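Wuvine > Über uns > Forschung
Suchbegriff eingeben Suchen
Lesezeit: 2 Minuten

Wer wir sind und warum es bei uns immer nach Imbiss aussieht

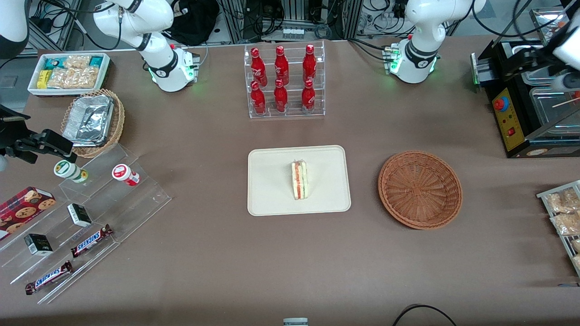

Unser Snacktisch mit den beiden weißen Armen, Sandwich in der Mitte.

Hallo! Ich bin Jarmila Halás und leite bei Wuvine die kleine Gruppe, die Robotern das Servieren beibringt. Angefangen habe ich zusammen mit Svatopluk Šťastný, der damals noch Kühltheken repariert hat (und bis heute jede Dichtung am Geräusch erkennt, behauptet er).

Unsere Methode heißt Trastimlow. Wir führen die Arme erst von Hand durch eine Aufgabe, zum Beispiel ein verpacktes Sandwich in einen Korb legen, und nehmen das auf. Danach rechnet das Modell nicht mehr jede Bewegung einzeln aus, es plant gleich ein ganzes Stück voraus und korrigiert unterwegs. Klingt simpel, hat uns aber viele Abende gekostet! Vor allem Folie ist gemein: Sie spiegelt, sie knistert, sie gibt nach.

Inzwischen haben wir 1.325 Vorführungen gesammelt. Für eine neue Verpackung brauchen wir trotzdem nur noch fast 200 davon, den Rest übernimmt das Modell aus dem, was es schon kennt. Mit Flaschen klappt das prima, mit Tüten voller Cracker ... na ja, da sind wir dran.

Seit Juni arbeiten wir mit Kadex an der Abstimmung zwischen den zwei Armen, damit sie sich beim Übergeben nicht in die Quere kommen. Die Auswertung läuft bei Zürcher, und wer die Rohdaten haben möchte, schreibt mir einfach. Ich antworte meistens gegen 16 Uhr, wenn der Kaffee durch ist.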